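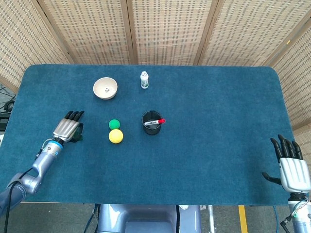 Screens behind the teal table, back room

Woven folding screens - keep them or go to solid panels?

rastley_reece
Posted 11 October 2019
I rent half of a ground floor unit on Fairclough Street and I've been using folding screens to split it up. They're the beige woven type with light brown wood strips between the panels. They look fine and they were cheap, but I'm getting tired of two things. First, you can hear everything through them. Second, I think the room behind them looks messier than it should when the lights are on back there, because you get a glow and shapes moving through the weave.

My partner in the lease wants to pull them out and put in solid panels on feet. I'd like to keep what we have if it can be improved. The landlord does not allow anything screwed to the floor or ceiling. Ceiling is high and the floor is hard. Budget is $300, maybe a little more if it really solves it.

What have other people done?

- Reece Pilkington

hollowcore
A woven screen does nothing for sound. It is full of holes. If air can get through it, so can a voice. I would not spend a dollar trying to make it do a job it can't do. Sell them and put the money toward something with some weight.

cgreenwood
I'm going to disagree a little with hollowcore. Solid panels that stop well short of the ceiling don't do much for sound either. It goes right over the top, bounces off the ceiling and comes down on the other side. I had solid ones at my last place and took them back.

What did help was getting soft stuff into the room. A thick rug, a couple of full bookcases, and a heavy curtain on the wall opposite the windows. That took the ring out of it. You could still hear people but it wasn't as sharp and it stopped bothering me.

For the glow, line the back of the screens. I used plain cotton from the remnant bin, cut a bit oversize, hemmed, and held on with self-stick hook and loop along the wood strips. It comes off to wash.

hollowcore
Soft stuff helps with echo inside the room. It doesn't stop sound getting from one side to the other. Those are two separate problems and people mix them up all the time. Reece, which one do you have?

rastley_reece
Both, I guess. The phone calls on the other side are the part that gets to me. But it is also a loud room in general. Chairs scraping, the door, all of it.

cgreenwood
If the room is loud in general, people on the phone talk louder to hear themselves. Fix the echo and the calls come down some on their own. That was my experience anyway.

mapleandpine
Has anyone lined these with felt instead of cotton? I have a three panel one in a bedroom and the cotton I used let the light through almost the same as before. I could still see the lamp.

cgreenwood
Mine was a fairly dense cotton, dark gray. A light color will glow. Felt would block more but it sags on a tall panel unless you fasten it across the middle too. Blackout curtain lining would be the other choice. It's stiff and it hangs flat. It does not breathe, so if you put it near a radiator I'd keep an eye on it.

tb_farberg
I sold this kind of thing for a while at a store in Farberg. Some things to check before you put any more weight on them.

Hinges. The cheaper ones use small hinges with short screws that go into soft wood. They strip out. Before you add fabric, take out one screw and look at the length. If it's short, replace all of them with longer ones of the same gauge, and put a little wood glue in the hole first.

Feet. A lined screen catches air like a sail. With an open weave the draft from a door goes through it. Once it's lined it will want to go over. Keep the zigzag or the curve deep enough that it stands on its own and never pull it out flat to gain width.

Weave. If it's paper cord, do not get it wet. Dust it with a soft brush attachment on low. If it's a plant fiber you can wipe it with a damp cloth and let it dry with a fan on it.

rastley_reece
That's useful, thank you. How do I tell if it's paper cord? I bought them secondhand and there is no label.

tb_farberg
Find a loose end at the back and untwist it. Paper opens up into a flat strip. Plant fiber splits into strands.

windowseat_calau
I run a small sewing studio in Calau and went through all this last year. We ended up with tall open shelving on locking casters, with bins on the shelves. It blocks the view, it holds stuff, and because it's heavy it does take the edge off the noise. It cost more than $300, I'll say that up front. We bought the units one at a time.

The downside is you can't fold it up when you need the whole floor. If you ever open the room up for a class or a sale, think about that first.

rastley_reece
We do open it up. We have an event coming in November and the screens have to be out of the way that morning and back by the evening. That is the main reason I never went with shelves.

hollowcore
Then buy the solid panels on feet. They roll. You can park them along a wall.

windowseat_calau
The ones that roll well are not $300. The ones that are $300 have little plastic wheels that catch on everything. We had 2 of them and gave them away.

hollowcore
I have had mine for four years and they're fine.

windowseat_calau
What brand? I'm asking seriously, I would look at them.

hollowcore
They came out of an office closing sale. No name on them that I can find. That's where I'd look, by the way, not at a furniture store. Offices pay a lot for those and then let them go for nothing.

mapleandpine
Seconding office closings. I got a cork panel at one for $4. It smells a little when the sun is on it but it works, and I can pin things to it.

tb_farberg
Check fabric panels from offices for bugs and for smoke before you bring them in. Unzip the cover if it has one. Also ask if the panel is one piece or comes apart. I have seen people get one home and find it will not go through the door.

cgreenwood
Reece, to put some numbers on it. My lining cost came to $99 for everything, including the hook and loop, which was the expensive part. The rug was a gift. So you could line the screens and still have most of your $300 for a rug, and if it doesn't work you've lost very little. If you go to solid panels first and don't like them, that money is gone.

hollowcore
That's fair on the money. I still say he'll be hearing phone calls.

cgreenwood
He might. I'd also ask the other side to move the phone to the far corner and face the wall. It's free and it made more difference at my place than anything I bought.

rastley_reece
I like free. The phone is on a desk right up against the screens at the moment, so that's an easy one to try.

Here's where I've landed. Move the desk, line the screens with something dark, check the hinge screws, and look for a rug. I'll keep an eye out for an office sale too. My partner is okay with waiting until after the event before we decide on panels.

One more question for cgreenwood. Did you line them on one side only, or both?

cgreenwood
One side, the side visitors don't see. The front still shows the weave and I didn't want to lose that. With a dark lining behind it the pattern shows up more than it did before. If you do both sides it starts to look like a padded box.

Chelsea

tb_farberg
One side is right. Iron the hems before you put the tape on or it will pucker.

mapleandpine
Going to try the blackout lining on mine. Does it fray when you cut it, or can I skip the hem?

windowseat_calau
The coated kind doesn't fray much. Use sharp scissors and you can leave the edge raw. The woven kind needs a hem.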